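My opinions about soy sauce doubled last month, the week I started helping out at Orysia Horobets's shop on Kosgate. I went in with one opinion (it's salty) and came out with 2.

The second is that soy sauce wants to be faced forward, labels out, shoulder to shoulder, like a choir that has been spoken to.
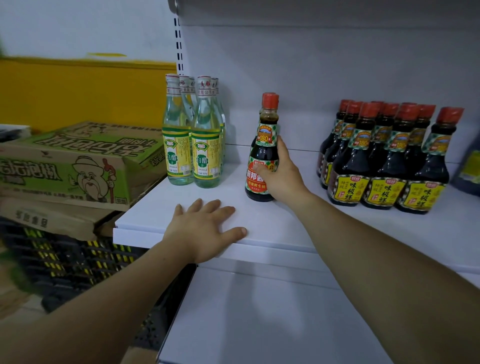

Orysia has views on vinegar too. Vinegar goes left. I asked why and got a look I'd put at roughly 80 years old, inherited from somebody's grandmother. So vinegar goes left, and I spent most of a May morning nudging glass by half an inch and stepping back as if I were hanging a Vermeer.
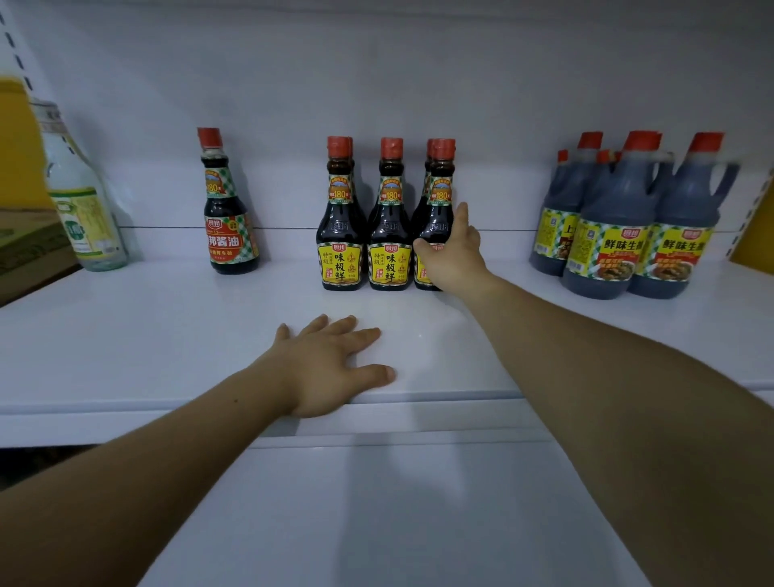
The small ones, huddling.

Milan Van Beek, who used to stock shelves at Dorisance, claims there's a knack to it and that the knack is in the knees. He's half right. The shelf is easy - it's the crates that get you, down on the tile, fishing for red caps. 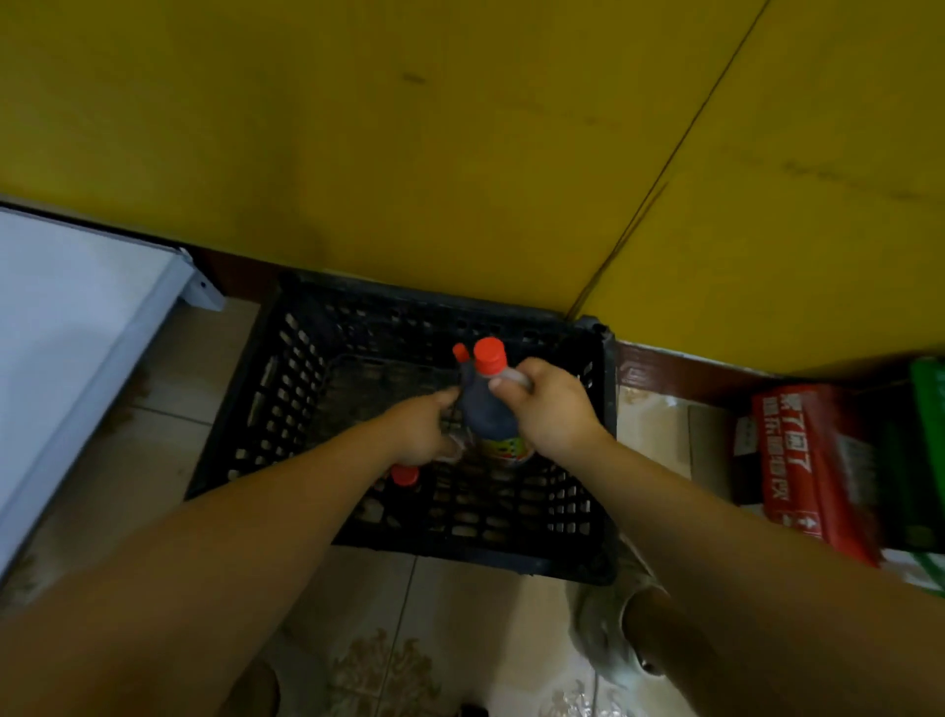 My back has filed a complaint. My own kitchen, meanwhile, has one bottle of soy sauce, facing the wall, and I've started turning it around when I walk past.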